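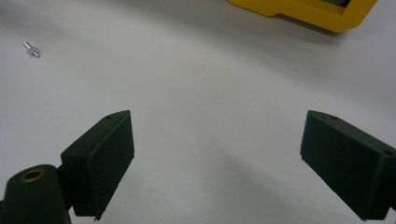

Fig. 1. White work surface, tabletop level.

Bench Organization, Unit 3: Small-Parts Storage
Course notes, prepared by Gizella Sipos for the Stirnow technical program
Reading time: 3 min
Last updated: October

3.1 Scope

This unit covers storage of small loose parts at a single workstation: screws, washers, terminals, spacers, springs and similar items. Bulk stock and hazardous materials are handled in Unit 5. Tool storage was covered in Unit 2 and is not repeated.

3.2 The work surface

A light, plain surface is preferred for sorting. Dark fasteners, brass inserts and black plastic parts show up against white with little effort. Zinc-plated parts show up less well, and for these a gray or blue mat may be laid on top. Clear plastic parts are the worst case on any color and should be sorted in a tray.

A loose board placed over a bench top is an acceptable substitute for a finished white bench. It must lie flat. Check for rocking at all corners before any drawer is opened on it. A board that rocks will move small round parts toward the low side.

Uneven light on a pale surface produces soft bands of shadow. These do not interfere with sorting of parts larger than 3 mm. For smaller parts, move the lamp until the sorting area is evenly lit.

3.3 The drawer cabinet

The standard unit for this course is a portable organizer with nine transparent drawers in a three-by-three grid. Terms used in the exercises:

Frame: the outer body and the dividers between drawers.
Lid: the top panel. May be molded with raised sections.
Handle: the carrying handle on the lid.
Slot: the opening that receives one drawer.
Front: the visible face of a drawer.

Drawers are referred to by column and row, viewed from the front, as left, middle or right and top, middle or bottom. "Left column, top row" is written LT. Do not number drawers 1 to 9. Students in earlier terms numbered them in both directions and the inventory sheets could not be reconciled.

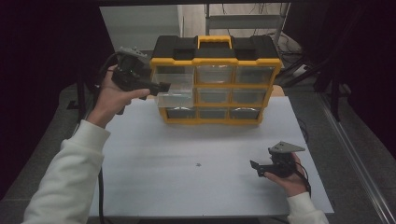 Place the cabinet toward the far half of the surface with the fronts facing the user. The near half is kept free for the drawer in use and for sorting. As a working rule, the free depth in front of the cabinet should be at least 2 times the length of one drawer.

Open one drawer at a time. With light cabinets, several loaded drawers pulled forward together shift the center of gravity and the cabinet may tip. Pull straight toward the user. A drawer pulled at an angle binds against the divider and then releases suddenly, which is the usual cause of spills.

3.4 Loading

Fill no drawer above two thirds of its height. Heavy parts go in the bottom row, light parts in the top row. Parts that resemble each other (M3 and M2.5 screws of equal length, for instance) are not placed in adjacent drawers.

Maximum load for course cabinets is 200 g per drawer. Weigh the contents, not the drawer with contents. The Brikley scale in the parts room reads in grams by default.

3.5 Labels

Labels go on the front, low and centered, and must not cover the full width. The contents should remain visible through the plastic. Write the part, size and length only. Supplier codes belong on the inventory sheet.

3.6 Exercise

Each pair receives one empty cabinet and a mixed bag of 128 parts from the Hidside kit.

a) Sort the bag on the white surface. Record the number of part types.
b) Draw the grid and assign a drawer to each type, applying 3.4.
c) Load the cabinet, one drawer at a time.
d) Exchange cabinets with another pair and retrieve the items on the pick list. Record the time and any wrong drawers opened.

Leave the cabinet empty at the end of the session, with all drawers closed. Completed sheets go to Mervin Doucette.

3.7 Reading

Gulyás handout, sections on labeling and retrieval. The section on rotating racks may be skipped.

3 comments
2 shares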